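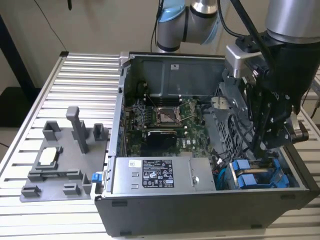 How do I quiet down an old desktop without spending real money on it?
I've had the same Badanach tower since forever and it has gotten LOUD. Like, I can hear it from the kitchen loud. It's the same kind of plain silver case you see lying on its side up there with the side panel off, and mine has been in that position on my dining table for most of the weekend while I poked at it. I vacuumed the front vents (there was a lot in there, I have a cat), and it helped for maybe an evening. Then the hum came back. It's a low hum, not a rattle, and it gets worse when I put the panel back on! With the panel off it's almost bearable. I've got 2 hard drives in it, both older, and the fan on the back is whatever it came with. I do bookkeeping and old strategy games on it, nothing heavy. A little monitoring program says the back fan runs at 2257 rpm when I'm just reading email. Is that normal? I'd love to not buy a new computer before November if I can help it.
Posted by tinpanmeg, 13/03/2019

pryor_street_pc
Worse with the panel on is your clue. A thin steel panel works like a drum skin, so anything that vibrates inside gets passed to it and comes out as that low hum. My bet is the hard drives. Shut it down, unplug it, and check the screws holding each drive to its cage. They do work themselves loose over the years (I had one where three out of four were just gone, no idea where). If they're snug and it still hums, get the rubber washers that go between the drive and the cage. I used the Lustiron ones and they were cheap and fine, but any will do.

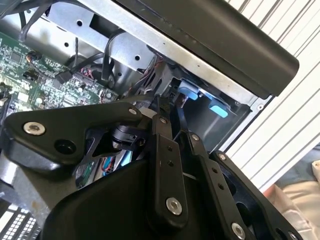

After that, press your palm flat on the panel while it's running. If the hum drops, stick a piece of self-adhesive foam on the inside of the panel, somewhere near the middle, and keep it well away from any fan or vent. I did that on my sister's machine and she called me to ask if it was broken because she couldn't hear it start.

As for the fan, that does sound high for reading email. Mine was at 2582 before I went into the setup screen and found the fan control was turned off, so it just ran flat out all day. Look for something like "smart fan" or "quiet mode" in there. Keep an eye on temperatures for a day or two after you change it. Oh, and put the tower on a folded towel or a piece of carpet instead of bare wood, just don't block any vents underneath. Costs you nothing and you can try it tonight.

gornden_al
just buy a new fan. mine lasted 6 years and then it howled. get a bigger one if it fits, they spin slower. also vacuums can build up static so use canned air next time and hold the blades still with a finger

couchcommander
I'd do what the first answer says, but I'd back up those drives before anything else. If they're old and humming, it could just be the mounting, or it could be a bearing on its way out, and you've got bookkeeping on there! I lost a whole year of receipts that way and I'm still a little mad about it. To find out which drive is the noisy one, shut down, unplug the one that doesn't have Windows on it, start up again and listen. If it goes quiet you've got your answer, and you may not even need that second drive.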